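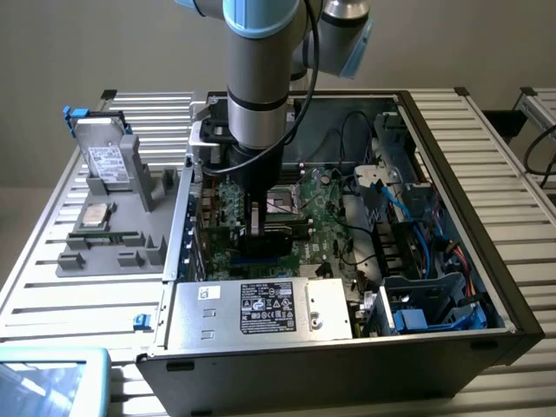 I've been putting off sorting out my old photos for years, and in February I finally ran out of excuses. There are 90 gigs of them, spread over 4 drives and one very tired desktop that I've been calling Homeo since college (long story, bad band name). I'm the kind of person who leaves a computer alone until it makes a noise, so having a tower open on its side on the bench, green motherboard and all those little slots showing, still makes me a bit nervous. But the photos! I'd forgotten so many of them.

The biggest folder is just called "Prandodham" and has 1256 pictures in it, nearly all from the summer I spent there trying to learn how to bake flatbread. I took 19 shots of the same burnt loaf - I guess I was proud of it? My plan was to keep one good picture per day and dump the rest, and that lasted until lunch. Then I found the bus station ones and the goat ones and gave up on having rules.

What's working better is doing it by mood. I make a coffee, pick a month, and keep whatever makes me stop scrolling. Blurry is fine. Thumbs are fine. Menus are somehow my favorite thing now, especially with the old prices on them.

Next up is the Skiltura folder, which is mostly snow and one really great sandwich. I'll post the sandwich when I find it again.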